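Section 3: Fitting the Batteries in Your Tolleo Weather Station

Welcome back! By now the outdoor sensor should be out of its carton and resting on something flat (a folded towel is kind to the lens).

1. Slide the back cover down and lift it away.

2. Put in three fresh batteries, following the plus and minus marks inside.
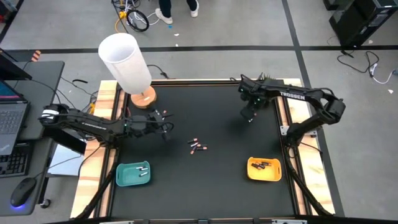
Caution: Please don't mix old and new batteries, however tempting that half-used pack in the drawer may be.

3. Hold the SET button until the light blinks, then give the sensor a few minutes to find the indoor display.
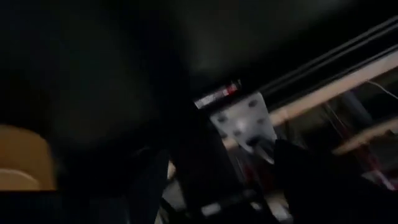

4. Snap the cover back on and carry the sensor out to its post. It can talk to the display over 267 feet of open yard, though brick walls do shorten that quite a bit.

Note: If the display still shows dashes, bring both pieces into the same room and repeat step 3. Mounting the post is covered in Section 4.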